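Cómo comprobar si un robot te sirve ya para las tareas de casa

Última actualización: octubre
Imprimir | Enviar por correo

Llevo una temporada preparando pruebas domésticas para brazos robóticos y la pregunta que más me hacen es siempre la misma: ¿ya friegan?, ¿ya guardan la compra?, ¿ya me puede traer un vaso de agua? Mi respuesta corta es que depende de la tarea y de quién haya colocado las cosas en la mesa. La larga es esta guía, para que montes tu propia prueba y no te fíes de un vídeo de treinta segundos (que yo también me los he tragado, ¡y con qué ganas!).

1. Elige una tarea pequeña y aburrida

Nada de «recoger la cocina». Abrir un bote, servir agua, colgar un trapo. Yo empiezo casi siempre por los botes, que parecen una tontería y tienen su miga: hay que sujetar el cuerpo, buscar un buen agarre en la tapa y tirar sin volcarlo todo. Si la tapa lleva junta, súmale el rozamiento. Y el vidrio transparente despista bastante a las cámaras, así que mejor meterlo desde el primer día. 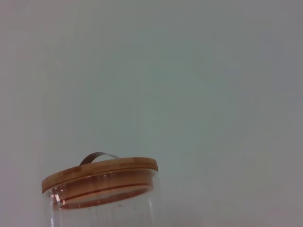 Tarro de vidrio con tapa de bambú y asa metálica.

2. Escribe qué significa «hecho»

Antes de encender nada, apunta en una hoja cuándo das la tarea por buena. Para el tarro yo pongo: tapa fuera, apoyada en la mesa, tarro de pie. Si la tapa acaba en el suelo, es un fallo, aunque el tarro esté abierto y el robot se quede tan ancho.

3. Repite 15 veces y mueve las cosas

Quince intentos por tarea me parece un mínimo decente. Los primeros, con todo en su sitio; los demás, desplazando el objeto un palmo, girando el asa o cambiando la luz. Ahí es donde se caen muchos sistemas. En las pruebas que hice en Tedetville, un programa llamado Zarkex abría el tarro de maravilla hasta que lo giré un poco – y de ahí en adelante, cuatro fallos seguidos.

4. Pasa a una tarea con dos manos

Servir agua de un dispensador es mi favorita. Con la taza ya bajo el grifo, queda abrir la palanca, cerrarla a tiempo y sacar la taza por el asa sin derramar. Son movimientos cortos, pero el orden importa muchísimo y el peso de la taza cambia a mitad de faena. Empieza con poca agua en el depósito y ten una bayeta a mano. Anota por separado el agarre, el llenado y la retirada: así sabrás qué parte falla. 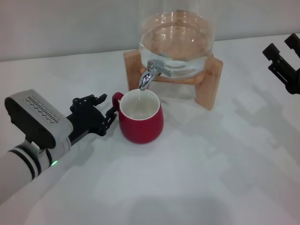

Según Rajitha Kodikara, lo del agua engaña mucho: un robot puede llenar una taza perfecta y no enterarse de que el depósito se ha vaciado, y entonces se queda esperando con la palanca abierta. Desde que me lo comentó, incluyo siempre un intento con el depósito seco.

5. Cuenta también tus propias manos

Cada vez que recolocas una taza o pulsas la parada, apúntalo. Un robot que necesita seis ayudas para servir un vaso todavía no hace la tarea – la hacéis a medias. Mi impresión, hoy por hoy: en un taller, con piezas iguales y siempre en el mismo sitio, muy bien; en una cocina de verdad, con prisas y trastos por medio, le falta un hervor.

Comentarios

Orhun Baysal: Probé lo de girar el asa con nuestro brazo y qué disgusto. ¿Das por bueno un intento si lo consigue a la segunda?

Saadet Demirtaş: Yo lo apunto aparte, como «conseguido con reintento». En casa me daría igual que tardara, mientras no rompa nada.

Erdal Gündoğdu: Para el taller me quedo con el paso 5. Nos vendieron el nuestro como autónomo y no paramos de ponerle bien las cajas.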